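# Meson project: which fingers for laundry?

So this is my part of the report for the Meson group. Agathe Picard and Valentin Le Goff did the arm side (their section comes after mine), and I got the hand-held grippers, which I was pretty happy about because you get to pick stuff up all day and call it coursework.

The question we were given was simple enough. We had two sets of fingers, the angular ones from Kaltbridge and the soft rounded ones from Baudry, and we had to say which set we'd want for collecting cloth demos in March. Both bolt onto the same hand-held body, so the camera view and the squeeze feel stay the same and only the fingers change. I did 30 grabs with each set, and then Sun-ja Joo repeated 15 of mine with each set without looking at my notes, so we'd know if it was the fingers or just my hands.

We used mixed piles of clothes and sheets. I'd started out with one folded towel on a table, and that was way too easy - everything worked and I learned nothing. Piles are where it gets fun! You think you're going for one layer and you come up with two, or the tips slide along a crease and close on air.

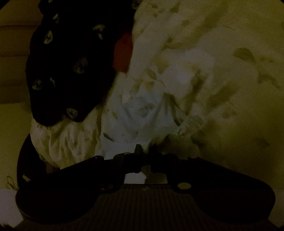

*Photo: Sun-ja Joo / Meson group*

The angular fingers are shown with their tips pushed into the white cloth with the green leaf print, next to the black one with the little pale emblems. I like this view for judging an approach, even though the body of the gripper takes up a big chunk of the bottom of it. You can see where the tips meet the fabric, and there's a small gap between the fingers where a bit of cloth shows through. I ended up using that gap a lot when I was going back through recordings.

What I found, in short: the angular set was better at getting into folds. Out of my 30 grabs I only had 3 where I closed and got nothing. The soft set missed more often on flat cloth, but once it had something it held on nicely, and it was kinder to a knit sweater that Agathe had lent us (sorry about the snag, it was the other fingers). Sun-ja's grabs went the same way as mine, though she squeezes harder than I do and picked up double layers more often.

Light was my biggest headache. In dim light the dark fabrics lose nearly all their folds on camera, and you're left steering by whatever is printed on them. The white cloth was much easier to read. Séverine Courtois, our supervisor, asked me to keep the dim recordings in anyway so we could see how bad it gets, and we now have 3845 frames sorted into "readable" and "not really." I did the sorting by eye. I wouldn't do that again.

One more thing about the Kaltbridge set - check the finger bolts before each session. Mine worked loose once and the tips stopped lining up, and I spent a whole batch blaming the fabric. Those grabs got thrown out and redone.

For March I'd go with the angular fingers for piles and sheets and keep the soft ones for knits. Blandine Poulain wants to try the Stullow controller with both, and she has the spare body and my notes now, so ask her if you need either one.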